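Lista de verificação da sala de coleta - projeto Janus
Aplica-se antes de cada bloco de demonstrações com garras de mão. Marcar OK, NOK ou N/A e comentar. Comentário "tudo certo" não conta como comentário.

Data: 18 ago. 2019
Método em avaliação: aprendizado por demonstração, duas garras, sem teleoperação
Sessões já registradas: 80

1. Garras
1.1 Cubos de marcadores firmes na base - OK. A folga de meio milímetro da última revisão sumiu depois do aperto. Meio milímetro parece pouco até a trajetória reconstruída atravessar o tampo da mesa.
1.2 Pontas pretas sem rasgo nem poeira - OK. Limpar com pano seco. O álcool foi tentado uma vez, e uma vez bastou.
1.3 Abertura calibrada nas duas mãos - NOK. A direita marca 8 unidades a mais que a esquerda. Corrigido no script Gretura, o que o script vai esquecer na próxima atualização.

2. Operador
2.1 Alças ajustadas, fivelas fechadas - OK.
2.2 Operador sabe onde fica a mesa sem precisar esbarrar nela - OK, com ressalva moral.

3. Piso e energia
3.1 Trajeto até a mesa livre de cabos - NOK. Ver comentário.
3.2 Réguas de tomada fora da área de passo - NOK. Idem.

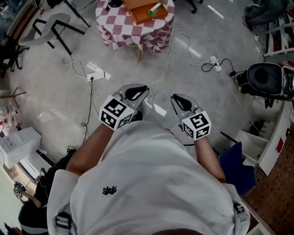
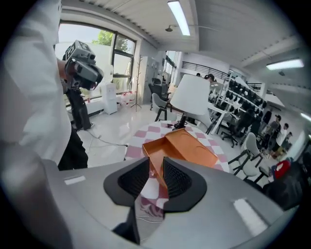 Comentário aos itens 3.1 e 3.2: o critério de aceitação do método Wena fala em taxa de episódios aproveitáveis, e foi por aí que o piso entrou na conversa. Dos 555 episódios gravados, 533 passaram pelo filtro de rastreamento; os outros têm um salto na pose, quase sempre nos primeiros passos em direção à mesa. A hipótese do software foi discutida com carinho durante duas reuniões. A hipótese do chão levou menos tempo: com cabos brancos e pretos cruzando o concreto e duas réguas brancas à frente de quem segura as garras, o operador olha para os pés, a cabeça desce e os marcadores viram onde não deviam. Não está provado. Mas passar os cabos para junto da parede custa menos que outra reunião, e fica como ação obrigatória antes do próximo bloco.

4. Mesa e objetos
4.1 Toalha xadrez esticada, sem dobra na borda - OK. O padrão repetido confunde o casamento de pontos de vez em quando. Mantida de propósito: se o método só funciona em mesa lisa, melhor saber agora.
4.2 Posição inicial da caixa variada entre episódios - OK. Variada de verdade, e não "dois dedos para a esquerda".
4.3 Cabo do abajur recolhido - NOK. Continua embolado ao redor da base. Prender com velcro.

5. Dados
5.1 Relógios sincronizados - OK.
5.2 Espaço em disco - OK até dezembro, segundo a planilha Orlandini, que é otimista por temperamento.
5.3 Episódios descartados guardados em pasta separada - OK. Não apagar. São os únicos que ensinam alguma coisa sobre o item 3.

Resultado: liberado com pendências (1.3, 3.1, 3.2, 4.3). Repetir a seção 3 depois de mover os cabos e anexar a nova contagem do filtro.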